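# What is a circuit board?

Look inside almost any machine that plugs in and you will find a thin, flat board covered in small parts. It is called a printed circuit board. The parts do different jobs, and electricity travels between them along flat metal lines called tracks.

Many boards are green. The colour comes from a coating that protects the tracks.

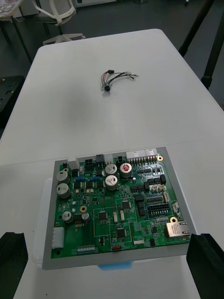

The silver cans that look like tiny drums are capacitors. A capacitor stores a little electricity and lets it out again when it is needed. Big ones can hold some even after the power is off, so never open a machine at home to look for them.

Along the edge of a board you often find connectors. These are the places where wires join on. Some have a row of metal pins.

## Wires in a bunch

One machine may need lots of wires. If they all went their own way they would get in a tangle, so they are grouped together. A group like this is called a wire harness. The colours help people to tell one wire from another.

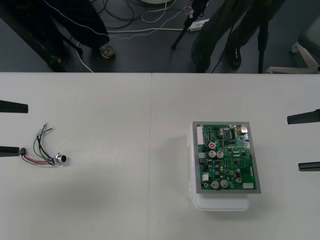 ## Putting the board in its box

A bare board is easy to damage, so most boards are kept in a case, or enclosure. Plastic is a good choice because electricity does not pass through it easily.

When people work on a board, they hold it by the edges. It has to stay still while a plug goes in.

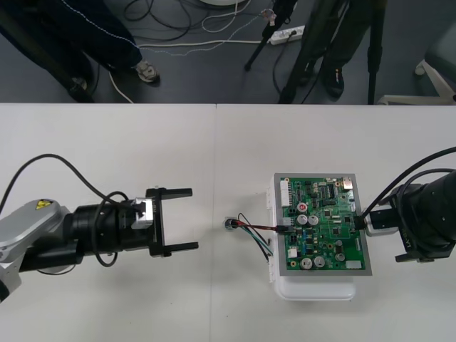 Plugs and sockets come in different shapes. A plug with 2 holes will not fit on a row of 3 pins, and that helps to stop mistakes. You should never force one. If it does not go in, check that it is the right way round.

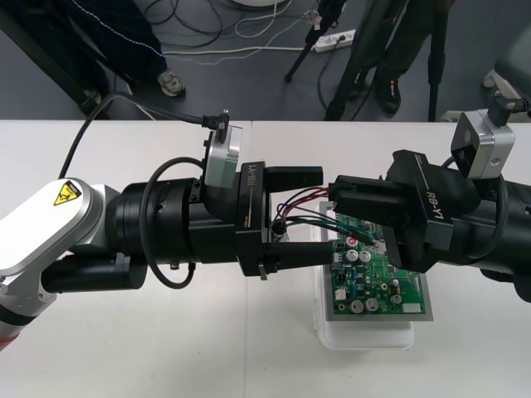

*Coloured wires held near the top edge of a circuit board.*

## Words to know

- **Capacitor:** a part that stores a little electricity
- **Connector:** a part where wires join
- **Enclosure:** the case around a board
- **Harness:** a group of wires kept together

Written by Ruoxi Qian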